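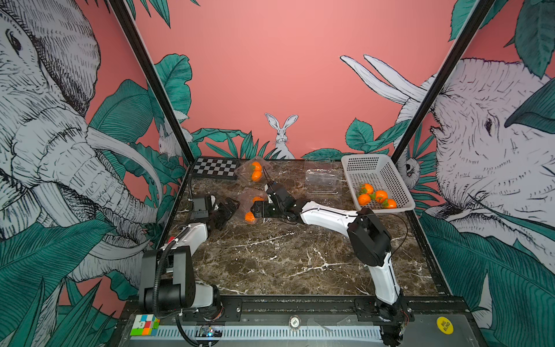 How to Hang a Mural Wallpaper in a Small Room

I love a big mural in a small room. Animals, jungle leaves, a salmon-pink sky, the wilder the better! Plain paper forgives you a lot, but a mural has one right order and one right height, and an elephant with a step in its trunk will bug you for years. I've now papered my own hallway, a friend's nursery and the spare bedroom, and this is the method I've settled on.

What you need

Mural panels (mine came as a numbered set from Morkero)
Paste for non-woven paper
Paste roller and a small brush for edges
Plastic smoother
Snap-off knife and plenty of blades
Long level, pencil, tape measure
Sponge, bucket, old towels

Step 1. Lay everything out first

Unroll the panels face up on a clean floor, in order, and stand on a chair to look at them. Check that the numbers run the right way and that the color is even from one panel to the next. My first hallway set had two copies of panel 3 and no panel 4, and I was very glad to find that out before I'd mixed any paste.

Decide now where the main figures should land. Think about your furniture too – anything tall will hide the bottom half of the drawing. If a face or a pair of ears is going to end up behind a bookcase, shift the whole mural sideways on your plan and see if it gets better.

Step 2. Get the walls smooth

Fill the dents, let the filler dry, and sand until you can run your palm over the wall and feel nothing. Wipe off the dust. Bare plaster needs a coat of primer, and so does any wall with a strong color on it, as pale paper can let it show through. Give primer a full night to dry.

Step 3. Draw one true line

Measure the width of a panel from your starting corner, then take off a quarter inch so the paper can wrap into the corner. Draw a vertical line there with the level, all the way from ceiling to baseboard. Don't trust the corner itself. Mine leaned so badly that Szu-yu Kwan, who was helping me, thought the level was broken!

Step 4. Paste and hang

Turn off the power to any outlets on the wall and take the covers off. Roll paste onto the wall, a little wider than the panel, and brush it into the edges. Hang the panel from the top with two inches spare, slide it to your line, and smooth from the middle outward. Work down slowly. If it goes crooked, peel it back and try again – good non-woven paper puts up with this very well.

Step 5. Match the seams

Start matching at eye level, on a detail you'd notice, like an eye or the edge of a leaf. Butt the edges together without overlapping, unless your set tells you to overlap and cut. Press seams lightly with the smoother and sponge off stray paste right away.

Step 6. Trim

Crease the paper into the ceiling line, hold a wide filling knife against it, and cut. New blade for every panel! Damp paper tears on a dull one.

Keep your offcuts in a tube, labeled with the panel number. I patched a scratch by the light switch with a scrap the size of a stamp, and I have to hunt for it now.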